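**For immediate release — 20th March**

# Skerenar Housing Association opens shared kitchens to tenants at Urnerlow

Skerenar Housing Association has today confirmed that the shared kitchens at its Urnerlow estate will open to all tenants from next month, following the completion of building work in December. The kitchens occupy the ground floor of the former estate office on Park Road and will be available to every household on the estate without charge.

The scheme has been delivered in partnership with Avach, the regional food and cookery charity, which will run a programme of classes and open sessions on the premises. Skerenar will remain responsible for the building, its heating and lighting, and the upkeep of all fixed appliances.

Urnerlow comprises 300 homes, of which 63 are single-room flats with limited cooking facilities. Tenants in these flats have told the Association over several years that they find it difficult to prepare a full meal at home, to cook for visiting relatives or to store larger quantities of food. The annual tenants' survey has also recorded a steady demand for a place on the estate where neighbours can meet indoors during the winter. The decision to convert the estate office, which had stood largely unused after housing staff moved to the main Skerenar building, was taken in response to both.

## Facilities

The premises contain 2 kitchens, separated by a folding wall that can be drawn back for larger gatherings. The kitchen on the Park Road side has a full-height oven, a wide hob and a low worktop suitable for wheelchair users and for anyone who prefers to work seated. The rear kitchen is smaller and is intended mainly for individual bookings. Both have step-free access from the car park.

A dining room adjoins the larger kitchen and opens on to the paved garden. Lockable cupboards have been provided for regular groups, and a cold store has been fitted in what was previously the records room. The original tiled entrance hall has been kept and repaired.

Tenants are asked to bring their own ingredients. Pans, knives, crockery and cleaning materials will be supplied, and households are requested to leave the kitchens as they would wish to find them.

## Classes and open sessions

Avach will offer a first term of classes covering everyday cookery, baking, the safe storage of food and cooking on a limited budget. A separate course has been arranged for young people who are preparing to move into their first tenancy. Classes are open to beginners, and no qualification is awarded or required.

Open sessions will take place on weekday afternoons, when an Avach member of staff will be present to give advice and to help with the appliances. Children are welcome at these sessions if accompanied by an adult. Evening hours have been set aside for private bookings, including birthdays, religious festivals and meetings of recognised tenants' groups. 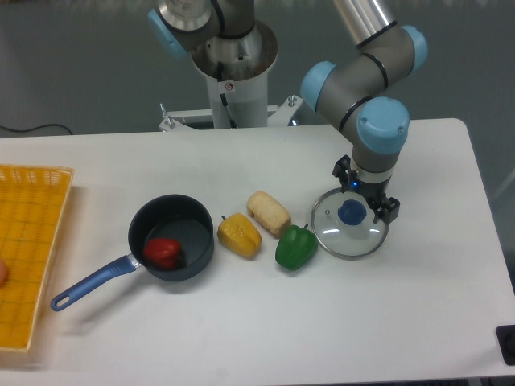

Places on the first term of classes will be offered to Urnerlow tenants before they are made available to residents of neighbouring estates. Where a class is oversubscribed, priority will be given to those living in the single-room flats. Tenants who are unable to attend during the day should make this known when applying, as Avach intends to repeat the most popular classes in the evening.

## Funding

The conversion was paid for from Skerenar's planned improvement budget. No part of the cost has been added to rents or service charges. Avach has met the cost of small equipment and will fund its own teaching staff for the first year, after which the arrangement will be reviewed by both organisations.

A spokesperson for Skerenar Housing Association said: "Tenants at Urnerlow asked for somewhere to cook and somewhere to sit down together afterwards. We are pleased to be able to offer both — and to bring a sound building on the estate back into daily use."

A spokesperson for Avach said: "Many of the people we meet already cook well but do not have the room to do so. We look forward to working alongside them and to hearing what they would like the next term to include."

## How to book

Bookings may be made in person at the Park Road entrance, by telephone through the Skerenar tenants' line, or by returning the form enclosed with the spring rent statement. A short introduction to the ovens and the fire arrangements must be completed before a first private booking. Introductions will be held each week and do not need to be reserved.

Copies of the timetable in large print and in other languages are available on request.

## Notes to editors

1. Skerenar Housing Association is a not-for-profit landlord.
2. Avach provides cookery teaching and food advice in community buildings across the region. It distributed 600 recipe folders to households last year.
3. Requests to visit the kitchens before opening should be sent to the Skerenar press office, which will also arrange interviews with both organisations.

**Ends**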